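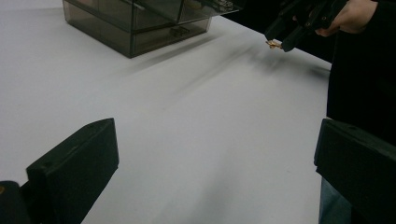

Sidra Jadoon wrote to me after my short note on the Trandard desk and asked whether the top still looks the same after coffee, ink and a hot pan, and whether I would buy it again. She has the older Heleck desk and hers has a yellow ring from a teapot that never came out. I promised her a longer answer, so this is my review after almost a year of use.

I bought the Trandard in August, from Pavliuk, a small shop that sells mostly office furniture. I paid 808 dollars with delivery to the door. Carrying it up the stairs was not included, and the top is heavy. My brother-in-law helped me and he has not forgotten it. If you live above the ground floor, ask for the price of the carrying before you pay for the desk.

The assembly was calm work. You get two legs, one long beam, the top and a bag of screws. The paper with instructions has only drawings, which for me is good, as I read English slower than I read pictures. One drawing shows the beam from the wrong side and I mounted it backwards the first time. The holes fit both ways, so you notice the mistake only when you want to attach the cable tray. Look at step four twice.

Now the surface, for Sidra. I chose the matte white. Coffee goes away with a wet cloth, also when I found it only the next morning. Blue ink from a fountain pen needed dish soap and left a very pale mark, which I can find because I know the place. Red wine was no problem. A hot pan I did not try and I will not try, it is a desk. I do put my tea mug on it every day without a coaster and there is no ring so far.

What I like less is pencil. Graphite makes a grey shine on the matte colour where my hand rubs it, and a dry cloth only moves it to another place. I use a soft eraser for this and then a damp cloth. If you draw a lot, perhaps take the grey top. Fingerprints I don't see at all, and in the evening the lamp does not reflect into my eyes, as it did with my old glossy table.

The size is good for one person with a screen and papers. With my elbows on it and a big dictionary open, the desk does not move. When I type fast there is a small shake in the screen, more if the legs are at the highest position. I tightened the screws again after two months and it became better. I think the instructions should say this.

The legs go up and down by a handle. From sitting to standing takes me 90 turns, and my shoulder knows each of them. In the beginning I changed the height every day, now maybe once a week. The Fleltus desk in the same shop has a motor, but it was more than 100 dollars above my limit and the motor made a sound I did not enjoy.

The cable tray is too narrow. My power board goes in only diagonally and the cover does not close any more. I left the cover in the box.

Would I buy it again? Yes, with the grey top and with somebody paid to carry it. Sidra, if you decide to change from the Heleck, go to the shop and lean on the corner of the display model with your full weight. The Heleck I tried there bent a little at the corner and the Trandard did not.

Updated 20 June 2025: Pavliuk tells me the handle can now be ordered in a longer version. I have not seen it yet.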